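Katona help pages – Reader to Reader
Leaking dishwasher, water only at the front left corner
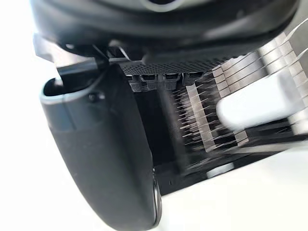

Issue 53, page 10

Nadine Nassar
April 23, 2026

Hi all, hoping somebody has been through this. Dishwasher came with the house, no idea how old. Started leaving a puddle at the front left corner. Small one, maybe a saucer's worth, only on the long cycle. Quick wash is fine, floor stays dry.

What I did so far: cleaned the filter, wiped the door gasket with vinegar, took out the tall cutting board that was leaning on the door. Same puddle. Repair place in Gela quoted me $397 before even looking at it, which seems like a lot for a saucer of water. I rent out the downstairs so I really can't let it go on, the kitchen is right over their bedroom.

Is it the gasket? Can I swap that myself? I own two screwdrivers and a flashlight.

Fouad Tannous

gasket. its always the gasket. mine did the same, new one was cheap, pushed it in with my thumbs. done

Rasha Atallah

Wouldn't buy anything yet. Do the level first. Put a small level on the inside lip of the open door, then along the side of the tub. If the machine leans forward the water gets up to the bottom of the door on a long cycle and drips out at the low corner. Front feet unscrew a bit, you can do it with pliers if they're stiff. Mine was off by a hair after the new floor went in and I mopped for more than 10 days before I thought of it.

Then soap. How much are you using? Too much makes suds and suds go right past a perfectly good gasket. Run one long cycle with nothing in it and no soap at all. Dry floor = it was the soap. Also don't rinse plates with dish liquid before they go in, same problem.

If it still leaks, pull the kick plate at the bottom (2 screws on most of them, turn the power off at the breaker first) and look with the flashlight while it fills. Drip from the hose clamp you can tighten yourself. Drip from the middle underneath is probly the pump seal and then I'd call someone, just not the $397 people.

Also check the lower spray arm for a split along the seam. A split one shoots water straight at the door – easy to miss, and it's a cheap part.

Man-lok Fung

Second the spray arm. Had that in November. Hairline crack, only opened up when the water got hot, so short washes were fine and long ones werent. Sounds like yours. Take the arm out, hold it under the faucet and squeeze a little.

And put a towel down for your tenants' sake in teh meantime.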